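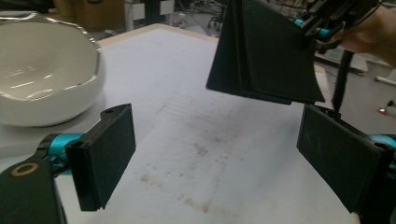 According to one reader of the trade quarterly Kao, the Bistmont grid "was the only thing on the shelf that year that looked as if somebody had owned a ruler." Other opinions of it have been less kind.

The Bistmont grid is a layout system for paperback covers, drawn up for the Pruvent pocket series and used on 32 of its titles. It splits the front cover into six horizontal bands. The title gets two of them, the author gets one, and the publisher's logo gets one as well, a share that authors were quick to notice.

Type was set in Sustex, a narrow sans serif with 1359 characters, most of which never appeared on a Pruvent cover. Color was limited to four inks. Yellow was kept for crime and gray for philosophy - a choice that philosophy readers are said to have taken calmly.

The series dropped the grid one August, after a novel with a very long title had to be printed across the spine and onto the back. That edition is now the one collectors want.

Last revised 2018-12-28

See also: Book cover; Grid (graphic design); Paperback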